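Visit Report: Moltik Assembly Laboratory
Prepared by Wayne Bellamy, Equipment Safety Office, Skedus
Date of visit: 2023-01-16

Purpose

Skedus was invited to Moltik to review an unplanned arm movement at one of its electronics assembly stations. The station is used to develop automatic insertion of processors and memory modules. No one was injured. Our host was Aranka Szénási, who manages the laboratory and wrote the original fault record.

The event

During run 474, the arm stopped partway through an insertion and reported a lost signal from the gripper. The operator cleared the fault from the control panel and chose to resume. The arm then moved sideways before it had lifted, with the part still held. One retaining clip on the fixture broke and the gripper was pushed out of line. The operator pressed the emergency stop, and the arm halted as designed.

Moltik found 2 causes. The gripper signal cable had worked loose at its connector after being pulled several times in the preceding weeks. Separately, the resume command used the last stored position, which was out of date once the signal had dropped. The first cause stopped the run. The second caused the damage.

Observations on site

The laboratory was orderly and staff answered all questions openly. We watched the recovery procedure performed three times at reduced speed with the revised software. In each case the arm lifted clear of the fixture before any sideways travel.

The broken clip has been replaced and the gripper realigned. The supplier, Cevham, has provided a connector with a locking collar, which we inspected at the wrist. Cable routing on the floor has not yet been addressed, and we regard it as the main open item.
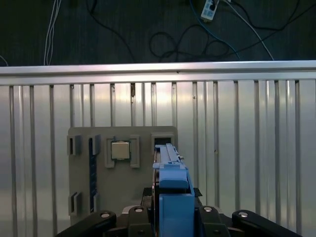 Gripper at the fixture board, with floor cables beyond the rail.

Moltik's Rennie line, in the adjoining room, uses the same control software. It had not received the revision at the time of our visit. Ms. Szénási agreed to keep the resume function locked there until the update is installed.

Recommendations

Floor cables near the station should be secured and led through covered channels by the end of March. The gripper connector should be checked every six weeks and the result entered in the station log. After any lost signal, the arm should be returned to its home position under manual control before a run is restarted.

Skedus will review the station log once the cable work has been completed.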